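Trarkmont starts recording two-armed sorting work at Brorham

Thursday, September 9, 2021 — Trarkmont has begun gathering examples for Brudance, its learning system for two-armed robots.
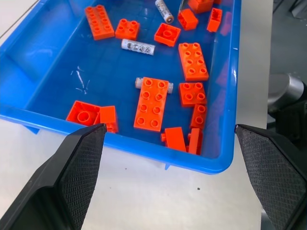 Operators guide the arms through each sort by hand, and every attempt is saved. The plan is for 269 recordings.

"We keep the clumsy ones too — the system needs them," said project lead Selorm Akolgo. 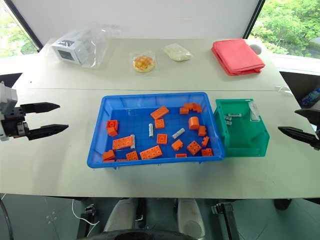

Recording continues at Brorham until April.

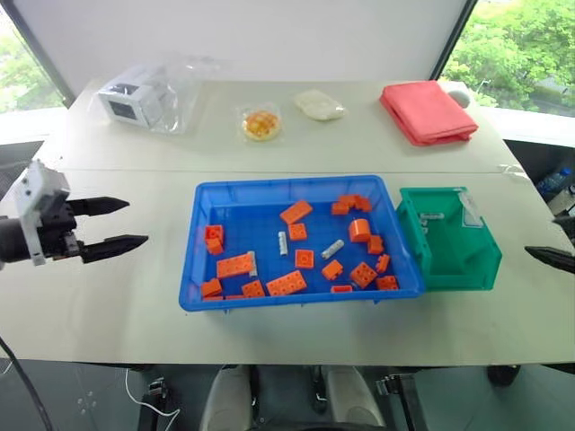
Orange blocks in the blue bin, with the green bin alongside.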